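Ticket: Gripper opens by itself during hand-over from remote control to recording
Status: Resolved
Priority: Normal
Opened by: Yvonne Hulme, Hindeck
Product: Graltier teleoperation package, arm and two-finger gripper
Opened: 25 Mar 2019

Problem as reported

We are recording demonstrations for a bin-to-bin transfer task. The operator drives the arm by remote control, picks an object out of the front bin, moves it over to the rear bin and lets go. Each demonstration is saved as one episode. The set is meant to reach 1,000 good episodes before training starts.

Since last week the gripper sometimes opens a little at the moment the operator presses Record. If the operator already has hold of an object, it drops. If the gripper is empty, you see a small twitch and nothing else, so it is easy to miss. The episode still saves with no error message.

It does not happen every time. In the last session it happened in 18 episodes. All of those were started with the fingers partly closed. Episodes started with the fingers fully open look fine.

What I tried before opening this ticket

Restarted the arm controller. No change.
Restarted the remote control station. No change.
Swapped the hand controller for our spare. No change.
Checked the air and cable runs along the arm for anything pulling tight at full reach. Nothing found.
Ran the gripper from the pendant only, with the Graltier software closed. It held its position every time.

The last test makes me think the hardware is fine and the open command comes from the software.

Reply from support

Thank you for the clear report. Please send the session log and one episode file where it happened. Please also tell us which version of the recorder you are on and whether anyone has changed the trigger settings on the hand controller.

Reply from Yvonne Hulme

Log and episode attached. Recorder was updated in February. The trigger settings were changed after that by a colleague who found the trigger too stiff for long sessions – he lowered the full-pull value so that you don't have to squeeze all the way. I did not know this when I opened the ticket.

Reply from support

We found the open command in your log. It is at line 1,695, right after the Record event. The recorder zeroes the trigger when an episode begins. It reads the trigger where it is at that moment and takes that as the rest position. If the operator is already squeezing, the software believes the hand is relaxed, and it sends a wider opening to the gripper.

The older recorder did the zeroing once, at login. From the February update it is done at every episode. Your lowered full-pull value makes the effect larger, but it is not the cause.

Please try the following:

1. Open the recorder settings and go to Input.
2. Set "Zero trigger" to "At login only".
3. Put the full-pull value back to the default for now.
4. Log out, release the trigger completely, and log in again.
5. Record a few episodes, starting some of them with the fingers partly closed.

Reply from Yvonne Hulme

Did all five steps. We used the usual mixed set for the test, with the roll of tape, the white cylinder, the yellow spatula and the cream bowl in the bin, plus the red item at the back.
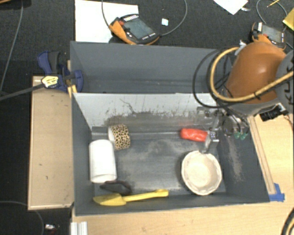

The twitch is gone. I started episodes with the fingers open, half closed and nearly shut, and the gripper stayed where the operator had it. I then put the lower full-pull value back in, logged out and in again, and repeated the test. Still good.

Two questions before we close. First, can the bad episodes be kept if I trim the start? Second, is there a way to stop the next update from changing this setting back?

Reply from support

On the first question, you can trim and keep an episode if nothing was held when Record was pressed. Cut everything up to the point where the operator's first real motion begins. If an object was dropped, throw the episode out. The recorded command says "open" while the operator's hand said "stay closed", and a policy trained on it may copy the opening.

On the second, save your settings as a named profile and tick "Keep on update". The default profile gets overwritten.

Reply from Yvonne Hulme

Profile saved under the name Cletance, same as the task folder. Trimmed the episodes that could be kept and deleted the rest. We will record replacements in the next session. I also added a line to the operator sheet: trigger fully released at login.

Please close.

Closed by support. Setting change passed on to the documentation team for the update notes.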